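第五章 室内受潮与霉菌的识别

学习目标

学完本章后，读者应能区分渗漏、冷凝和毛细上升三种受潮原因，会用湿度计和针式含水率仪做初步检查，并能填写房屋受潮记录表。

5.1 受潮从哪里来

房屋受潮的水源多半不在发霉的位置。外墙裂缝进来的雨水可以沿楼板走出几米，再从另一间屋子的墙角渗出。检查时先看屋顶、窗框和外墙，再看室内管线，最后才查地面。

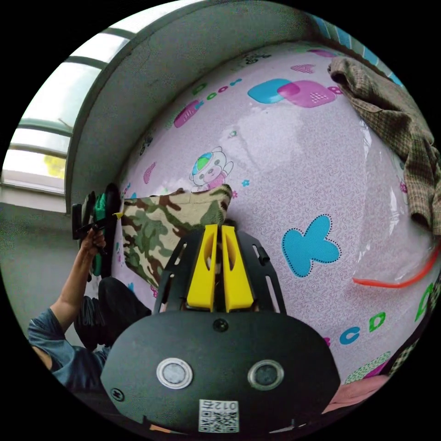

冷凝与渗漏的痕迹不同。冷凝多见于北向外墙、窗边和柜子背后，霉点分散，边缘模糊；渗漏留下的水渍通常有一圈较深的轮廓，雨后会扩大。两种情况同时存在时，应先处理渗漏，待墙体干燥后再判断冷凝的程度。

案例：锡尔塔德（Siltard）的一栋旧公寓在二月接受检查，住户塔萨尼·拉塔那蓬（Tassanee Ratanaporn）反映卧室有霉味。检查员卢西安·格雷库（Lucian Grecu）在外墙内侧测了7个点，其中5个读数偏高，都集中在窗台以下。拆开窗台板后，发现密封胶已经开裂。
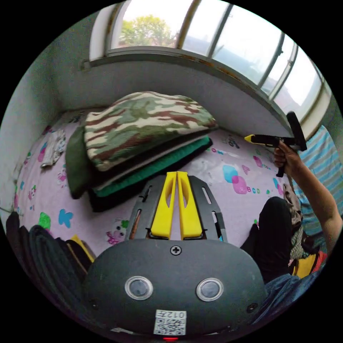
读数只能说明测点当时的含水情况。同一面墙应在不同天气下复测，测点用铅笔编号，高度和距墙角的尺寸一并记入表中。石膏板、砖和木材的读数不能直接比较，含水率仪要按材料换挡。

5.2 霉菌生长的条件

霉菌需要水分、养分和适宜的温度。壁纸胶、灰尘和木材都能提供养分，因此控制水分是室内防霉的主要手段。相对湿度长期偏高时，即使没有漏水，通风不良的角落也会长霉。下面先介绍相对湿度与露点的关系，再说明测量时仪器的摆放位置。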